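2025-06-16

New tablecloth day! I have wanted a cloth with plants on it ever since we moved to Tultholm, and the one I ordered from Fimine is even nicer than I hoped. I paid 40 for it (plus 5 for shipping, fine) and had it on the big table before breakfast. It's white with gray leaves and round tan-orange flowers, and it makes me want to sit down and draw all day long!

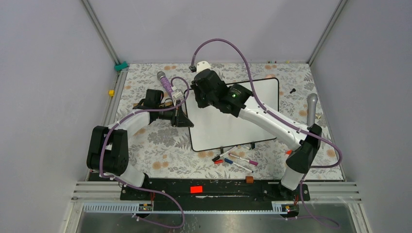 The new cloth on the worktable.

I keep finding more plants in it. There's a feathery one with stems going every which way, some fern fronds, and these little tan circles with tiny outlined leaves. I want to copy every one of them into my sketchbook before July.
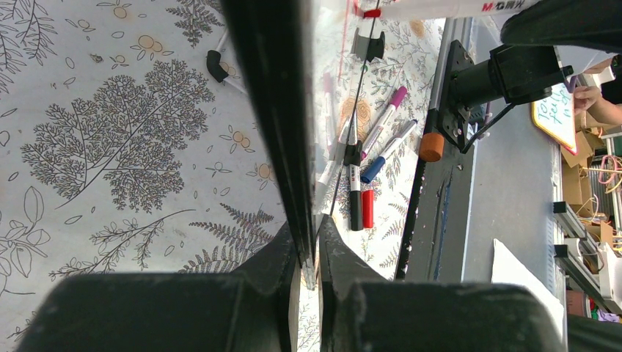 What do I do if I get marker on it?
Dab it with rubbing alcohol on a clean rag, then wash it cold.

Must remember to buy rubbing alcohol at Gallagher tomorrow. Also more sketch paper, I'm down to 5 sheets, and maybe a tan pencil if they have a good one!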